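Where the Old Station Road Went: Changes in Land Use Between Pollholm and Kodthorpe
Geography field project, final report
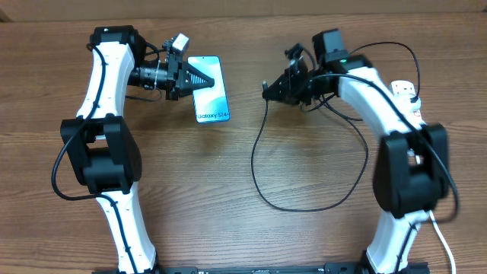 1. Background

Pollholm and Kodthorpe are two small towns joined by a road that used to serve a branch railroad. The line closed before any of us were born. Our project asked what the land along the road is used for now, and how much of it still follows the old railroad boundaries. We picked this topic after a class on how transportation routes shape towns.

The road is 4 miles long. It crosses one creek, passes through the old mill site at Bamska, and ends at the grain elevator in Kodthorpe. Most of the land is flat. The soil is heavy clay on the Pollholm side and gets sandier past Bamska.

2. Method

We divided the road into 40 equal sections and walked all of them in October. For each section we wrote down the main land use on both sides of the road. We used six groups: housing, farming, business, industry, public land, and unused land. When two uses shared a section, we recorded the one with the longer road frontage.

We then compared our notes with an older survey map at the county library. The map is not very detailed. It shows property lines and buildings but does not always say what a building was for. Where we could not tell, we left the old land use blank and did not count that section in the comparison. This happened in 9 sections, most of them close to Kodthorpe.

We also measured the width of the former railroad strip wherever it could still be found. Fence lines were the best guide. In a few places there was a low bank of gravel, and near the creek there is a stone bridge support on the east side.

3. Results

Housing is the most common use on the Pollholm end. The first mile is almost all single-family homes on narrow lots that back onto the old strip. Several of these lots are longer than their neighbors, and the extra length matches the width of the railroad land. We think the owners bought the strip in pieces after the line closed.

Farming takes over after the creek. Hay was the main crop we saw, with some corn stubble. The strip is harder to follow through this part, as two of the larger fields have been plowed straight across it.

Bamska was the most mixed area. The mill building is now used for storage, and the yard next to it is rented out for boats and trailers. Across the road is Yimyam, a farm stand and bakery that opened in the former ticket office. Its parking lot is exactly the shape of the old freight yard on the map. The longest piece of fence we measured ran from behind this lot toward Kodthorpe, a distance of 1081 feet without a gap.

The last mile had the most unused land. The ground beside the elevator is still fenced but overgrown, and we could not find out who owns it.

4. Discussion

The old boundaries have lasted best where the land was cut into small lots. On the farms, it made sense to join fields together, so the line disappeared. We had expected the opposite, because we thought farmland would change more slowly than land in town.

Our choice to record only the main use in each section probably hid some detail. A house with a small repair shop behind it counted as housing. Walking in the fall also made a difference, as it was not always clear if a bare field was resting or had been given up.

The library map covers only one year. County tax records would show when each piece of the strip was sold, and a group working on this next year should ask for them early. The request form takes around three weeks to process, and we sent ours in too late to use the records in this report.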